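In Defence of the Drawer Full of Leads

Léonie Riviere
21 February 2023

My flat contains one drawer that I do not open in front of guests. It holds cables. There are leads in it for telephones I gave away, for a printer that went to the tip in Trultside, and for a camera I have no memory of owning. One of them ends in a plug so wide and flat that I can only assume it was meant for a letterbox.

Every spring a magazine tells me to empty this drawer. The advice never varies. If you have not used it in a year, let it go. I notice that the people who write this never apply it to their wedding clothes or their smoke alarm.

My neighbour Arturo Gentile took the advice last March. He sorted his leads into piles, kept four, and carried the rest off in a carrier bag with the look of a man who has given up smoking. Eleven days later he was at my door asking, in a low voice, if I had anything with a small square end. I had three. He has been civil to me ever since, and I have not let him forget it.

The tidy people have a second argument, that we are about to be rid of wires altogether. I have been hearing this for 21 years. In that time I have bought a wireless mouse that needs a wire to charge it, wireless headphones that came with a wire in the box, and a wireless doorbell whose instructions ran to two pages on where to put the wire. My Floltau lamp sits on a wireless charging pad, and the pad, you will have guessed, plugs into the wall.

Nor do I see much sign that the serious end of the world has given wires up. The dearer and cleverer the machine, the more of them seem to be hanging off it, some of them in yellow.

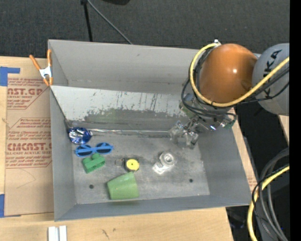 What I Am Willing to Concede

I do not claim the drawer is well run. It tangles itself overnight. I once bought a Zuccaro cable organiser, a fabric roll with little elastic loops, and it is now in the drawer, in the tangle, somewhere near the bottom.

I also accept that money comes into it. My friend Marleny Apaza says I am storing rubbish at London rents, and that if I worked out what the drawer costs me per month I would cry. I have not worked it out. A new lead for my old Dolimska radio was quoted to me at a price that would have bought the radio, and the right one was under the takeaway menus the whole time, so I consider us even.

And some things really should go. Anything frayed, anything that gets hot, the telephone extension that reaches to a room I no longer live in. I threw that last one out in the autumn. I have thought of two uses for it since.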